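Home | Boards | Pantry & Parcels | Snack Swaps | New Posts | Log in

Pantry & Parcels > Snack Swaps

Are these "mystery snack" boxes worth it or am I paying for cardboard?

190 views | 14 shares | 9 replies

cumthorpe_carl
My sister wants to go halves on one of those imported snack boxes for my nephew's birthday at the end of May. The shop is called Teltari. You pay a flat price, you get a box of Chinese snacks, you don't pick what's in it. They claim 100 different items in rotation. I have never met a mystery box that wasn't a way of getting rid of what didn't sell. Has anybody here had one, and what did you get for the money? I don't mean the review page on their own site. I've read it and every review sounds like it was written by the same cheerful person.

Hailu
We did two last year. First was fine, second had three of the same seaweed thing. The kids ate it all so I can't complain too loud. I'd do it again for a birthday but I wouldn't subscribe.

pennywise_trakia
Three of the same thing is the business model. You take a case of something slow, split it over a bunch of boxes, and call it a surprise. I used to pack gift baskets at a place called Trakia and we did exactly this with crackers. We had a shelf for it.

Also, weigh it. People are impressed by a full box, and puffed snacks are mostly air. You can fill a carton with chips and have less food than a bag of rice.

Mahlet Negussie
I don't agree that it's a scam, but I don't think it's a bargain either. I stopped buying the ready-made ones and now I put my own together for the cousins. I go to the Asian grocery, fill a basket, and sort it at home into a plain carton plus a gift bag for each kid. It takes an evening. The part I'd warn you about is that the biggest, brightest package is often the one with the least to eat in it. Mine had one so fat and shiny that both boys wanted it before they knew what it was.
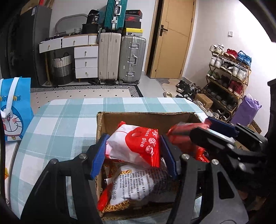
Box on the checkered cloth, Doraemon bag on the left.

The white bag lying in the carton is a noodle snack, the crunchy stick kind, and you eat it dry out of the bag. Those have never let me down. The plump red and white one is the one they wanted.

cumthorpe_carl
That's helpful, but zoom in on the red one. The English on it ends in "lloon glue". Is that even food?

Mahlet Negussie
I'd go by the first letters you can't see and say balloon glue, the stuff you blow bubbles out of. I don't read Chinese so I was shopping by pictures. It had a big red balloon shape on it and it was in the same aisle as the candy. So no, I would not let a small child eat it!

pennywise_trakia
And there's my point made for me. "Snack box" with a craft item in it. If a company did that you'd want your money back.

Hailu
She's not a company, she's somebody's aunt. And plenty of those shops put toys next to the candy. My local one has stickers in with the gum. A kid is going to be happier with something to play with than a fourth bag of noodles.

pennywise_trakia
Depends on the kid, and depends who reads the label. How old is the nephew?

cumthorpe_carl
He's six. He puts things in his mouth that a dog would leave alone. So glue is out, whatever kind of glue it is. I'm leaning toward doing it ourselves, but my sister thinks a homemade one looks cheap. Mahlet, that carton has a pretty chewed-up rim. No offense.

Mahlet Negussie
None taken. It's a grocery carton and I cut boxes badly. The kids don't look at the rim. If your sister cares, spend the money on a nice gift bag and leave the carton at home. A Doraemon bag does more for a six-year-old than tissue paper and a ribbon, and you can get one at the same store if they carry character stuff.

On labels, one thing I did learn. There's a stamp on the back of the noodle bag that says 合格. My neighbor reads it as "passed" or "qualified", as in inspected. I used to think it was the flavor.

pennywise_trakia
A stamp saying it passed doesn't tell you what's in it. If there's any allergy in the family you need the ingredients in a language somebody can read. Imported stuff should have a sticker in English on it. When it doesn't, I put it back. I'd want to know whether Teltari puts stickers on theirs before I gave them a cent.

cumthorpe_carl
I asked them. They said ingredients are "available on request", so I requested, and they sent me a link to the front page.

Hailu
OK, that's bad. Mine had stickers, but that was last year. I take back half of what I said.

Mahlet Negussie
Then make your own, and photograph the backs of anything you're unsure about. A phone app will translate most of it. It gets flavors wrong (mine insisted on "old altar") but it usually catches peanut and milk. Shiny wrappers give it trouble, so flatten them first and keep them out of the lamp light.

What I'd buy for a six-year-old: two noodle snacks, a rice cracker, some kind of jelly he has to chew with an adult in the room, and one small toy that is clearly a toy. Skip anything with a picture of a chili on it.

pennywise_trakia
I'd skip the jelly as well. Little cup jellies are a choking risk and I don't care how many adults are in the room. The rest of that list I can live with.

Mahlet Negussie
Fair. Skip the jelly.

cumthorpe_carl
Going to the store after work. I'm still not convinced it'll come out cheaper, and I'll post the receipt either way. If it's more than the Teltari box my sister gets to say so for a year.

Older thread | Newer thread | Back to Snack Swaps

Comments from readers (4)

gravel_and_tea: Bought the Teltari box before I found this. Got four bags of the same shrimp chips. They were good shrimp chips, but four.

momof2boys: The part about air is right. I weighed one of those boxes on the kitchen scale and felt silly afterward.

dunmore: Not everything has to be worked out by the ounce. It's a birthday.

lurker3609: Did he ever post the receipt?

93 members found this thread useful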